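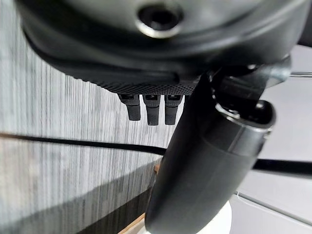
A recessed screw hole with a silver rim, above a textured black pad.

Product warranties should be stated in cycles of use as well as in years. A year measures the calendar. It says little about wear, which depends on how often a thing is opened, washed, folded or loaded.

Consider the hinge. Findwood, a cabinet maker in Stonesberg, sells a kitchen door with a warranty of five years. A door on a spice cupboard in a vacation house may open 40 times in that period. The same door above a family sink may open that often in a weekend. Both buyers paid the same price and hold the same paper, and the second has bought far less cover per opening.

Makers already have the number they need. Brunet tests its hinges to failure and keeps the results in a file that shoppers do not see. In February I asked for the figure on one model and was sent a brochure on finishes.

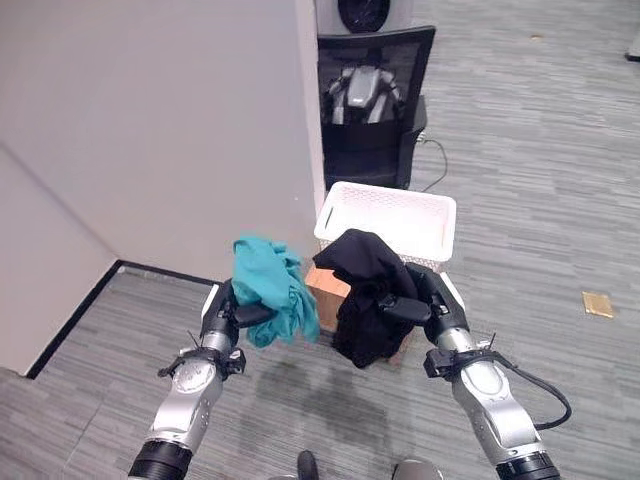 Crumpled teal cloth held above grey carpet.

Textiles are the harder case. Washing temperature, detergent and drying all change the rate of wear, so a single count of washes would mislead. Zudari prints a range on its towels, up to 176 washes, with the test conditions on the back of the label. The range is wide, but a buyer can compare it with another range.

The usual objection is proof. A hinge has no counter, and a claim of 1,389 openings cannot be checked. This matters less than it seems. The years can remain the legal limit, with the cycle figure printed beside them as a rating, as lumens are printed beside watts on a light bulb.

6/20/21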